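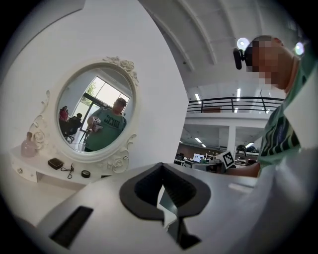

Mirrors are the subject I get asked about more than any other part of the Murkness guidelines, so I'll begin this article with them and work back to the duller stuff. The Murkness guidelines are a set of house rules for recording demonstrations with hand-held grippers, where a person does a job with the gripper and a robot arm is later trained on the recording. I helped write the second version and I've been using it ever since, which makes me a biased source, but there we are! A mirror matters because it gives the recording a second gripper. Put an ornate white one over a vanity table, as we have, and there's a person in a green T-shirt in the glass holding a white gripper with a black-and-white marker on it, plus a big bright window and two people sitting down behind. Any software hunting for markers or hands now has extra candidates to choose from, and a reflected marker comes out the wrong way round.

Background

The rules began at Runine, a small outfit that wanted to teach an arm to tidy dressing tables, hall shelves and bathroom ledges (the sort of surfaces where people leave little things lying about). Three groups were recording at once, each with its own habits, and when the recordings were put together they hardly matched. One group started every take with the jaws open, another with them shut, and the third did whatever it fancied. Antonina Hrynyshyn wrote the first version over one November, mostly as a list of complaints. It ran to four pages and people did read it, possibly for the rude bits, which I'm sorry to say were taken out of version two.

Koval took the rules up next for kitchen work and added a chapter on liquids. Stilus uses a cut-down copy for training new staff. The copies have drifted apart a bit, and where they disagree I'm going by the Murkness text.

The mirror rule

Version one simply banned mirrors. Cover them, turn them round, take them off the wall. I never liked it, as homes are full of mirrors and an arm that has only ever met bare walls is going to be in trouble the first time it's asked to put away a hairbrush.

Version two sorts reflective things into 3 classes. Class A is anything that gives a full, clear reflection of the operator or the gripper, so wall mirrors, wardrobe doors and dark windows at night. Class B gives a broken or bent reflection (taps, kettles, chrome lamps). Class C is merely shiny. Class A is allowed, but the take has to be tagged before it's recorded, and the same job has to be recorded again with the mirror covered. Class B gets a tag and no repeat. Class C gets nothing at all, after a miserable fortnight in which we tried tagging every varnished tabletop in the building.

The repeat takes are the part people grumble over. Of the first 422 takes recorded at the vanity under version two, 126 were repeats with a cloth over the glass. It's slow and it's boring and I'd still do it again.

Markers

A printed marker is a square black-and-white pattern that lets software work out where something is. The rules say one pattern, one place. If a number is fixed to a gripper, that number can't also be on a board standing on a desk across the room, even if the board seems miles away. Open offices are the worst for this. A board left over from calibration sits there among the monitors, perfectly readable, and a wide fisheye lens picks up far more of the room than you'd think from where you're standing. Turn it to the wall or put it in a drawer.

Markers are to be printed matt. Gloss paper near a window turns into a white blob at certain angles, and you won't spot it till somebody tries to use the take.

People in the room

This is the chapter I'd most like other groups to borrow. Anyone who might appear has to be asked first, and that includes people at their desks who have nothing to do with the recording. Reflections count. The wording is "seen by any route", Antonina's phrase, and it has settled plenty of arguments.

Faces are hidden before a recording leaves the team that made it. The check is done by eye on top of whatever the software does, and whoever is checking looks at mirrors and windows as a separate pass. Screens get the same treatment. A monitor showing someone's email is treated as if it were a person, so it's switched off or blurred.

Setting out the table

Loose items go where a person would really leave them. Cables may stay if they belong to the place, but any cable attached to the equipment is clipped back to the operator's sleeve or belt. Glass may be used on a vanity or a shelf, and perfume bottles are emptied first (please, please empty them, I still think of one shirt with sadness). Items move between takes and the table is never reset from a drawing. We tried that as well and everything ended up in suspiciously tidy rows.

Each take starts with the jaws open and held still while you breathe in and out once. It ends the same way. A session stops at 400 takes or when the operator's wrist says so, and the wrist wins.

Criticism

The usual complaint is that the rules are far too fussy for small groups, and I have some sympathy. Koval dropped the repeat takes for Class B before we did, and they were right. Stilus has argued that tagging should happen afterwards, from the recordings, by someone fresh. I don't agree, mainly because a tag made afterwards misses whatever was just out of view, but the question is open for version three.

There's no agreed rule yet on glass-fronted cupboards, which are Class A in the evening and Class C at noon.

See also: hand-held grippers; printed markers; consent in shared workplaces

14 shares
6 comments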